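Ticket 1838
Subject: Two-arm table stopping mid-routine during open day rehearsal
Opened by: Tegan Pomare
Assigned to: Ashton Hapeta
Site: Rakena, demo hall
Priority: High (visitors due)
Status: Closed, one follow-up left open

Opening note – Tegan Pomare
We're doing the table-clearing demonstration for the Rakena open day and the routine keeps stopping. The right arm picks up the glass, lifts it, starts its move towards the tray and then halts with code 943 on the operator screen. The left arm carries on as if all is well. Clearing the fault and pressing resume works perhaps one time in three. It's such a lovely demo when it runs, the little ones in the staff preview went completely silent watching it, so I really want this sorted before we open the doors. We have 300 people booked in, in small groups.

Reply – Ashton Hapeta
Thanks Tegan, great write-up. Code 943 on the Trandumeck controller is a grip check timeout. The arm closes the fingers, waits for the "I'm holding something" signal and gives up if the signal drops out. Could you tell me:
- which glass you are using
- whether the grip check wait is still at the default (Settings, Gripper, Hold check)
- whether it ever stops with the bowl or the tissue packet

Reply – Tegan Pomare
The glass is one from our kitchen. The packet of tissues and the bowl have been fine every time, it's only ever the glass. Hold check says 300. Software is the version you put on in April, I haven't touched it.

Reply – Ashton Hapeta
That fits. 300 milliseconds is the default and it's fine for soft or chunky things. With a smooth glass the fingers settle a touch late and the signal flickers. Please try these in order and do a full run after each:
1. Wipe both finger pads with the dry cloth from the kit. No spray.
2. Change Hold check to 600 and save. It will ask for the supervisor PIN.
3. Home both arms and reload the routine from the Golitden menu. Loading it from the recent list brings back the old value.

Reply – Tegan Pomare
Step 1 made no difference that I could see. Step 2, changed and saved. Ran it again and it stopped in the same place! Then I read step 3 properly and realised I'd used the recent list. Reloaded from the menu and got four clean runs in a row. I may have cheered.

The fifth stopped, but with a different message: "approach blocked, right". No number.

Reply – Ashton Hapeta
Four in a row, brilliant. "Approach blocked" is a separate thing. The planner thinks something is in the way of the right arm. Usually an object has been put back a bit off its mark during reset. Was anything moved between runs four and five?

Reply – Tegan Pomare
Yes, my fault. I'd let one of our guides reset the table and the container had ended up closer to the tray than it should be. Moved it back out to the left and the message went away. I've put small bits of tape down for the guides – is that all right for the cameras?

Reply – Ashton Hapeta
Tape is fine if it's matt and about the same colour as the table. Shiny tape can confuse the object finder. I'm coming over on the morning of the open day anyway with the spare finger pads, so I'll look at it then.

Site visit note – Ashton Hapeta, 2020-02-02
Arrived before the first group. Swapped the finger pads on the right gripper and left the old pair in the Zandalard box under the operator desk. Checked Hold check was still 600 after a full power-off, and it was. Tape is good. Ran the routine through with Tegan at the controls, then stood at the back for the first few groups. No 943 at all. One manual pause, when a visitor's scarf came over the barrier, and it resumed first time.

The questions were excellent. One boy wanted to know if the arm knows the glass is see-through. I spent far too long answering him and enjoyed every minute.

Follow-up left open: the recent list should pick up saved gripper settings. Raised with the software team. Until that's fixed, always load from the Golitden menu.

Closing note – Tegan Pomare
Happy to close. The guides now have a reset card, and I've added a snap from the run to go with it.
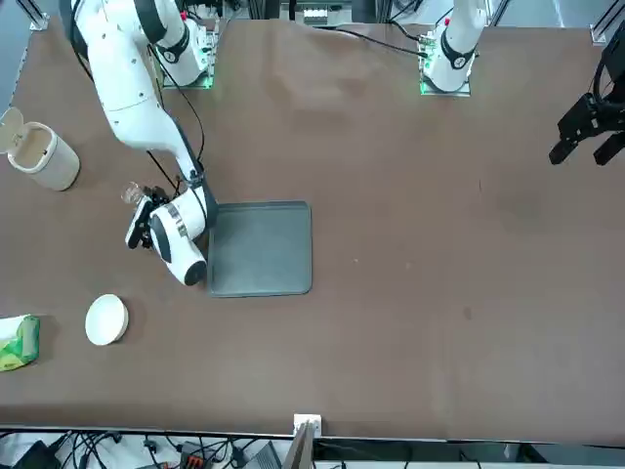 Reset card wording, for anyone running the table after us: always start from the menu, home both arms, and check the green lights on both base plates before you press start. The container goes out near the left edge with its lid open, the bowl goes on the same side, and the tray stays empty until the right arm gets there with the glass. Keep the right half of the table bare, and if 943 comes back, ring Ashton before changing the hold time again.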